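Nov 17, 2021

Dish rack post, finally

OK quick one, I have 20 minutes before I need to leave and I promised this back in May. The dish rack post. Three of you asked, which for this blog is a stampede.

Background for anyone new. Our kitchen in the Dunach place is small. Not cute small, just small. No dishwasher, no room for one, and the counter next to the sink fits a cutting board or a rack but not both. For years we used a plastic tub thing with a tray under it. The tray grew slime. I scrubbed the slime. More slime. You know.

So I went rack shopping and got way too into it. Had a whole note on my phone.

First one was from Flumer. Two tiers, very shiny, looked great on the website. Wobbled. Not a lot, but put a heavy pan on the top shelf and the whole thing leaned toward the window like it wanted out. Also the slots were so wide that our small plates just lay down flat in there. Sent it back. Paid return shipping, still a bit mad.

Second one, Clodberg, the fold-flat kind. I liked that one! Folds up, goes beside the fridge, done. But folded out it holds maybe one dinner's worth of plates and no mugs, and we are mug people. My sister has it now, she lives alone and loves it.

Third one is the one we kept. Black metal, wire rungs, slots close enough together that a plate stands up by itself. Second hand, from the shop on Marchetti, no box, no brand on it anywhere that I can find. So I can't tell you what to buy, sorry. I know that's the whole point of a post like this.

And while I was at it I painted. Of course I did. The walls were that landlord cream and once the new rack was sitting there looking sharp, the cream looked worse. One thing leads to another. Orange for the wall behind the rack, blue up top. My mother said "well, it's bright." It is bright! I do the dishes at 6 am in November, I want bright.

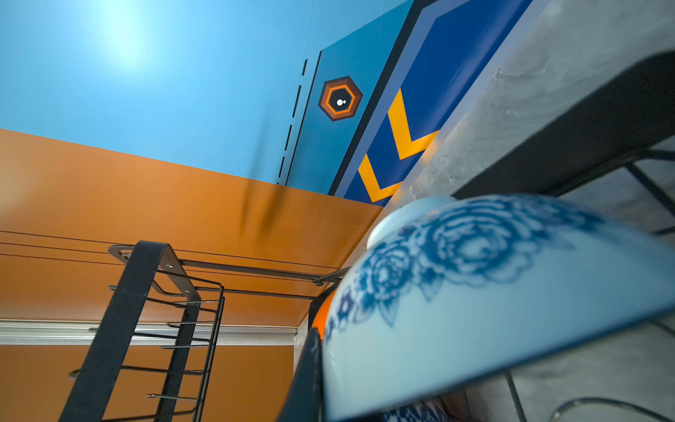 Rack, orange wall, blue ceiling. The hexagon stays.

People have opinions about the hexagon. It's brown and orange and black, rings inside rings, and then the two white dots in the middle, one bigger than the other. I did it over a weekend with tape and a lot of swearing. The dashed line next to it took longer than the hexagon did, by the way. Short black dashes, all evenly spaced, all by hand, I would not do that again. The chevrons on the dark blue stripe were easy. Tape, paint, peel, go have lunch.

The gray stuff I have left alone. It's rough and bumpy and it eats paint, I tried a test patch in an out of the way spot and used up half a sample pot. Gray is fine. Gray goes with orange. Moving on.

Things I learned about racks, in no order:

Measure your biggest plate. Then measure it again standing up, with the tap above it. I only did the first part.

Slot spacing matters more than anything. Too wide and plates fall over, too narrow and bowls won't go in at all. Ours is on the narrow side so bowls go upside down on a towel. I've made peace with teh towel.

Metal drips. Obviously. I put an old baking sheet under ours and tip it into the sink every night. Most nights.

Black shows water spots if you have hard water, and we do. Vinegar on a rag once a week. Takes a minute, smells for an hour.

If you hate the look of dishes sitting out, no rack is going to fix that, put them away. I say this as someone who does not put them away.

Money, because someone always asks. I'm not adding up the paint. I will say the new ones I looked at went up to 198, for a dish rack, and I closed that tab so fast. Ours was cheap enough that I paid with what was in my coat pocket.

Still want to do: a hook or two for the dish brushes, which currently live in a jar and fall over. A better light over the sink for the dark months. And something for pan lids, which have no home at all and just get leaned on whatever. If you have a lid solution that isn't "own fewer lids" please put it in the comments. Someone suggested a magazine holder last time and I did try it, it was ok for the flat ones, the big glass one wouldn't go in.

Paint colors, before you ask: I threw out the cans. I know, I know. The orange was a mixed one anyway and the blue was whatever they had two of.

Next post is probably the hall closet. Or soup, it's been a soup sort of month. Have to run, bus.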